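4/12/24

Up late, too hot to sleep. Did the washing finally, everything from the weekend's games plus Talha's stuff he left here. Red shorts, red tops, the lot. Still not folded. White stripe on the shorts needs a soak I reckon, will get the Prinasano powder out tomorow.

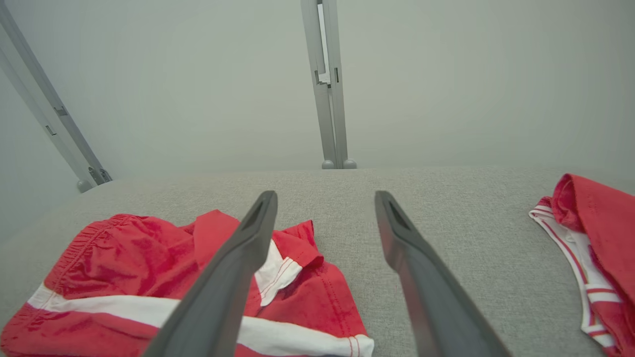

Agnes rang re uniforms. Club wants $79 a set next season, up again!! Told her I'd stitch the old hems myself before paying that. Elastic's fine, good for another year. She laughed, said Babar said the same.

Need: pegs, thread (red + white), milk. Put 200 aside for rego. Fold the rest befoer brekkie. Ring Mum back. Bed.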